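Home – Forums – Premises and Fit-out – Flooring – Search – Log in

Brick below, plaster above: where to stop, and what to do at the floor
Posted August 6, 2025 by Skavumska

We have taken a unit in the old Pelness building and I am settling the finishes before the September handover. The landlord leaves the services on show overhead and the floor is brown timber throughout. My question concerns the end wall. The previous tenant left it plain white. I want a strip of brick along the lower portion and the rest kept white, chiefly for knocks from chairs and tables.

Two points. First, brick slips or a printed panel? Second, is there any case for a skirting in front of the brick, or does the brick run down to the boards?

Parisi wrote:
Slips, if the wall is sound. Panels show their joints after a year and the pattern repeats every board. Run the slips down to a 6 mm gap above the timber and fill it with flexible sealant in a matching brown. No skirting. A skirting in front of brick collects dirt along its top edge and you will never get a clean line against the mortar joints.

Stikivik wrote:
Disagree on the skirting. If the floor is cleaned by machine, the bottom course takes all the water. A plain 29 mm upstand, painted dark, is cheap and can be replaced. Slips can't be replaced singly without a fair amount of swearing.

I would also ask why you want brick at all in a room that already has pipes and beams on view. It is a lot of surface for one office.

Skavumska wrote:
The ceiling is white, beams included, so it reads lighter than you might expect. The nearest thing I have to a reference is the unit on the floor above, which has the same treatment at the back and a curved white partition on the left.
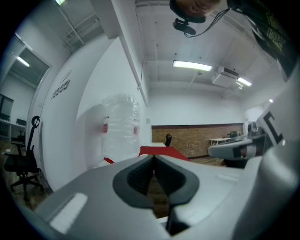 Upper-floor unit, brick strip on the end wall.

What I take from it is that the reddish brown sits close to the floor colour, and white furniture stands out well against it. The table on the right is the sort of thing we would be putting there. Our wall is slightly shorter.

Parisi wrote:
That supports keeping the strip low. Taken to full height it would make the far end of the room dark. Fix the top edge by the furniture: one course above the table tops, so that the line is not hidden along half its length.

The curved partition is the more expensive item, if you were thinking of copying that as well. Ours came to 1,451 before decoration, and the sign had to go on with separate fixings into the studs.

Stikivik wrote:
One course above the tables is too tight. Chair backs go higher than tables, and it is chair backs that mark plaster. There is a black office chair on the left with a headrest taller than any desk. Push one of those against the end wall and it meets white paint at whatever height you have chosen.

Go up 3 courses, or accept repainting.

Parisi wrote:
A headrest on castors will find paint wherever you stop. I would not set the height of a wall finish by the tallest chair in the building. Use a scrubbable emulsion above the line and move on.

Skavumska wrote:
Three courses it is, with the scrubbable paint as well. The partition is out of budget. On the floor junction I am still undecided. Cleaning here is by dry mop, which weakens the argument for an upstand.

Stikivik wrote:
Dry mop until the contract changes hands. Leave enough of a gap to add one later.

Parisi wrote:
6 mm will do for that. Order a spare box of slips from the same batch and keep it on site.

Previous topic – Next topic – Back to Flooring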